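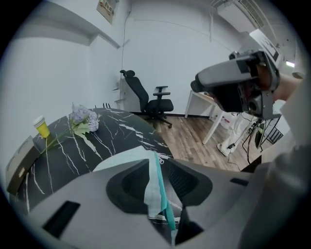 A cloth, two hand-held grippers and a round table set with a lidded cup and an artificial flower stem.

How to test whether a robot can wipe your table

Wiping a table is the chore people ask us for most, and the one where sales videos are least help. You can check a machine's claims yourself in an afternoon. You need a table, a cloth, a paper cup with a lid and something long and awkward, such as a fake flower.

1. Write down what counts as done
Ours reads: cup upright, flower back where it started, no crumbs on the top. Settle this before the first run. Ewan Forsyth and I once argued for an hour over a damp streak because we hadn't.

2. Pick a hard surface to look at
Glossy black tops with white veins are a good choice. Reflections confuse depth cameras, and a vein can pass for a spill. If the machine only works on matte grey, note that down.

3. Do it by hand first
Use a pair of hand-held grippers and no fingers. If you can't fold the cloth with them, the robot probably won't either. Cloth tends to bunch at the jaws — go slowly, and take hold of a corner.

4. Run the machine 40 times
Move the cup and the flower a little between runs. Don't coach it or nudge the cloth. Log every time a person has to step in, even for a second.

5. Score it
Count a run as passed only if it meets your list from step 1. Zinash Seyoum keeps a separate column for knocked cups, as owners mind those more than a missed crumb.

What we got
The Rirnen arm was trained on 2000 hand-held demonstrations and cleared a bare table reliably. With the flower on it, it needed help 3 times in the first ten runs, always while lifting the stem. Doubling the set to 4000 improved the lifting and did nothing for the folding.

So can it do the chore yet? A bare table, yes, if someone hands it the cloth. A table that people have been using, no. We'll repeat the test in September with the McIver jaws, which have a softer tip.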